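Bokosero

Bokosero is a student robotics competition in which teams program a two-armed robot to carry out kitchen tasks in simulation. It is run by the Dirkley robotics club and takes place each November. No hardware is built. Every team works with the same simulated robot and the same set of objects, and only the control software differs between entries.

History

The competition grew out of an evening class taught by Oana Ardeleanu, who wanted a project that students could finish on ordinary computers. The first tasks were written by Emlyn Kemeys and involved moving a single object from one side of a table to the other. Bowls, racks and boards were added later, together with a kitchen appliance that takes up part of the table. The scoring program, Rendura, was written by Jolien Stevens when she was a member of the club.

Format

Teams have between two and nine members. Each entry is run 1000 times, with the objects shifted slightly at the start of every run, and the score is the number of runs completed without a dropped object or a collision. Teams may practise as often as they like before the closing date – the starting positions used for scoring are kept back until then.

The table layouts are known by name. Most have a clear space in the middle or front of the table where objects can be set down, and teams usually begin by teaching the hand to reach that space safely.
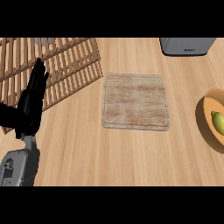 Scoring and results

The highest possible score is 1000 for the main task, and up to 238 further points are given for speed. The best combined total so far is 1143, reached by the Lavoie team under Zoila Londoño. Ties are settled by the lower number of collisions.

Entrants must also hand in a short written report. Mackenzie Gill, who has judged the reports since they were introduced, marks them separately – they do not affect the main score.

Contact | Copyright Dirkley Robotics Club | Back to top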